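Shirt folding

Shirt folding is the household practice of reducing a shirt to a flat, roughly rectangular shape so that it can be stacked, shelved, packed or lost in a drawer. It follows washing and drying and precedes wearing, though many households have found that the step can be skipped with no consequences beyond the social. It is distinct from rolling, which is favored by travelers, and from draping over a chair, which is favored by everyone else.

Terminology

A shirt is said to be "laid out" when its body is flat and both sleeves can be found. The "body" is the main panel between shoulders and hem. A "drag" is a length of cloth pulled away from the body and left twisted, usually a sleeve with part of a side seam attached. The word "square" is used for the finished article even when it is plainly an oblong.

Common methods

The retail fold places the shirt face down, brings each side toward the center line, lays the sleeves back along the body and turns the hem up to the collar. It produces the neat front seen on store shelves and survives until the first customer looks for a medium.

The half-and-half fold begins by doubling the shirt lengthwise, sleeve on sleeve. It is faster, and leaves a crease down the middle of the chest that the wearer will be told about.

The pinch fold, sometimes called the two-second fold, relies on gripping the shirt at two or three points and crossing the hands. Those who know it will demonstrate it without being asked. The time given in its name leaves out laying the shirt flat, which takes up most of the work in any method.

The upright or file fold reduces the shirt to a small packet that stands on its edge. A drawer filled this way looks splendid until the fourth shirt is removed, at which point the rest lie down.

Laying out
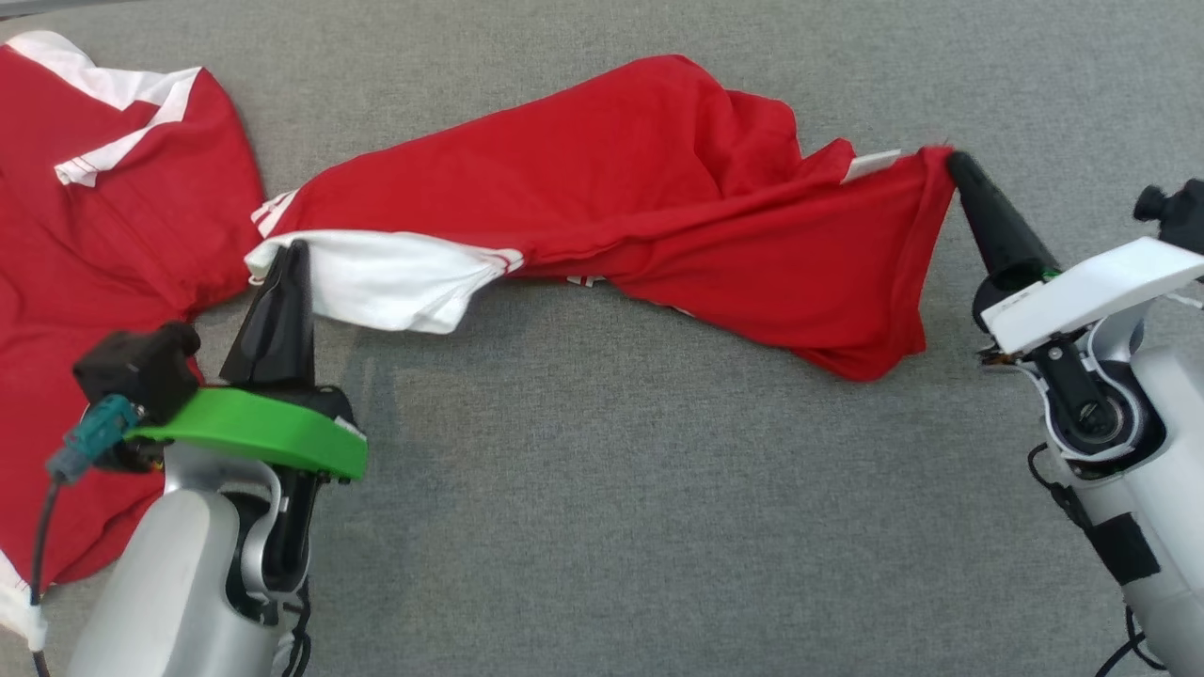
Laying out is the stage at which most folds are decided. A crumpled shirt offers few landmarks, and the usual advice is to find the collar, then the hem, and to work the cloth outward between them. Contrasting trim makes the job easier. On a red shirt with white trim, a wide white cuff can be picked out even when it is folded over and partly tucked under the red, whereas a plain navy shirt in the same condition is simply a navy heap. Pulling hard on one side tends to flatten that side and bunch the other, and a drag is best untwisted before any fold is attempted, starting at the cuff and working back to the shoulder.

The choice of surface matters more than beginners expect. A textured cloth holds the shirt in place while it is smoothed. Polished tables let it slide, and beds, the most popular surface of all, sag in the middle and invite the folder to lie down.

Sports shirts

Knit sports shirts are considered difficult. The fabric is often slippery, springs out of its creases and has no opinion about where its center is. Large printed lettering may stick to itself if folded inward while warm, so such shirts are generally left to cool first. Collars are laid flat and kept on the outside of the fold.

Folding aids

The folding board, a set of hinged panels that are flipped in sequence, is the best-known aid. The Brotell board has 9 panels and a printed guide of 14 steps, several of which concern assembling the board. The Okance, a simpler rival, is a single stiff sheet around which the shirt is wrapped before the sheet is drawn out. Owners of either tend to use it faithfully through September and afterward store it under the shirts.

Criticism

In her pamphlet The Flat Shirt, Effie MacBrayne argued that folding is "a promise made to a drawer," and recommended hangers for anything with a collar. Mal-soon Ahn replied that MacBrayne evidently had a great deal of closet space. The exchange ran to 96 pages and settled nothing, although both authors agreed that socks were a separate matter.

See also

Ironing
Laundry basket
Drawer, overfull
Chair, as wardrobe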